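About Us

Tutis records people doing ordinary work with their hands and turns those recordings into training examples for robots. We are based in Nadville. Our customers are research labs and companies that build machines meant to work in homes, and most of them come to us when they need more examples than their own staff can produce.

What we do

A robot that learns from examples needs to see a task done many times, by different people, in different places. Folding a shirt in one lab on one white table teaches it very little about folding a shirt anywhere else. So we do most of our recording in real homes, on the beds, counters and floors that people already have.

Our collectors work with hand-held grippers. Each gripper has two fingers and is squeezed by hand, and a camera on the tool records what the fingers are doing. No robot has to be carried up the stairs. A collector can bring a pair in one case, set up in a spare corner, and start recording the same morning.

How a task is recorded

A customer sends us a task, such as folding clothes, clearing a table or putting shoes on a rack. We write a one-page task sheet that says what counts as the start, what counts as the end, and what should vary between one example and the next. For clothes, the sheet usually asks for different garments, different starting positions and a different surface in each home. Patterned bedding is welcome. Plain backgrounds are easy to come by, and we already have plenty of them.
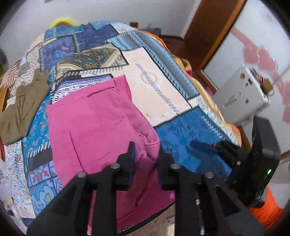
Every collector completes 13 practice examples of a new task before any of their work is kept. Most people find two-handed work slow at first, because the fingers don't feel the cloth the way your own do. Speed comes with practice, and we don't push for it. A smooth, steady example is worth more to a customer than a fast one with a lot of fumbling in it.

Mistakes are handled in a set way. If a garment slips and the collector picks it up again and finishes, the example stays in and is marked as a recovery. If the collector gives up, or reaches in with a bare hand, it is thrown out. Customers can ask for recoveries only, and some do.

Checking

Each example is watched by a reviewer who did not record it. The reviewer trims the start and end, confirms the task label, and looks for anything that should not be there, such as mail with an address on it or a face in a mirror. Examples with personal details in view are deleted. We don't blur them and pass them along.

We deliver in batches of 50. A customer looks over the first batch before we go on to the next one, and the task sheet is often changed at that point. It is much cheaper to fix an instruction then than after 4000 examples.

Our tools

Dixit is the labeling program our reviewers use. We wrote it ourselves after trying to get by with spreadsheets. It shows the recordings from the left and right grippers side by side and keeps them in step.

Jornano is our household collection, which covers laundry, bedding, kitchen items and general tidying. It is the only collection we own outright and license to more than one customer. Everything else we record belongs to the customer who ordered it.

The homes

Householders who host a session are paid by the hour and sign an agreement before we arrive. The agreement names the rooms we may use, and collectors stay in those rooms. We ask hosts not to tidy up for us. Clothes and other belongings are handled only if the host has set them out, and they are put back when the session ends. A host can withdraw at any time up to delivery, and we will remove the recordings made in that home.

Where we are now

We started with 5 collectors and two pairs of grippers in a rented room over a print shop. The office is still there, though we have since taken the room next door for charging, repairs and storage. In June we began training collectors in groups, and that has made their work more consistent from one person to the next.

We do not build robots and we do not train the models. Customers sometimes ask us which method works best with our examples, and we refer them to their own engineers.

Working with us

Collector jobs are part time and need no technical background. You should be able to stand for a few hours, follow a written sheet closely, and be a polite guest in someone else's home. Training is paid. To apply, or to ask about hosting a session, use the contact form and tell us which part of Nadville you live in.

Page last updated 31 August 2018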